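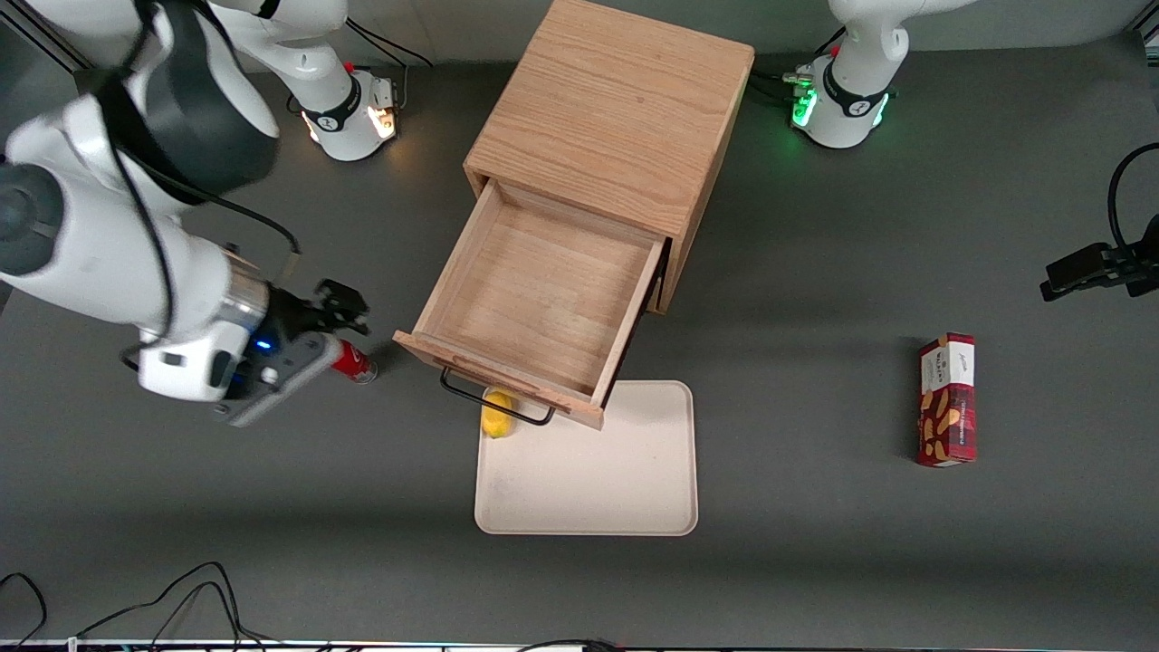

Itziar Cuesta

Papers > Broadcast Talk > Breakfast Television > Section 4

Figure 1. Red and white can on its side on a tabletop, next to two black gripper fingers.

4. How hosts say goodbye

OK, so this is the part I was looking forward to most! Everybody in my field writes about how TV interviews open, and I get it, openings are fun. But I've watched breakfast shows since I was a kid and what always grabbed me was the goodbye, that odd little scramble when the producer is counting down and the guest is halfway through a story about their new book.

I pulled 341 sofa interviews from the Gonduvby morning show, all of them with two hosts, and went through the closings with Umut Kaplan (who is much stricter than me about what counts as an overlap, and we argued about it a lot). We started the closing at the first word from a host that pointed to the end, so "well, listen," or "before you go," or just the guest's first name said in a certain falling way. You know it when you hear it.

The first name turned up far more than I expected. Actors took it as a cue and wrapped up fast, usually with a thank-you. Politicians mostly kept going! In 27 of the interviews the host had to say the name again, louder, and in a couple of those the second host jumped in with the weather while the guest was still talking.

I want to be careful with that last bit. The weather handover comes at a fixed time on this show, so a long first answer can squeeze the end without anyone being rude. Valeriano Lorente made this point about an early draft and I think he's right, so I've kept late-running interviews in a separate group from here on.

The Wednesday shows gave us a headache too, with a phone-in tacked on to the interview and callers saying goodbye before the guest did. Those are in the next section, along with the cooking slots, where the closing is mostly people chewing.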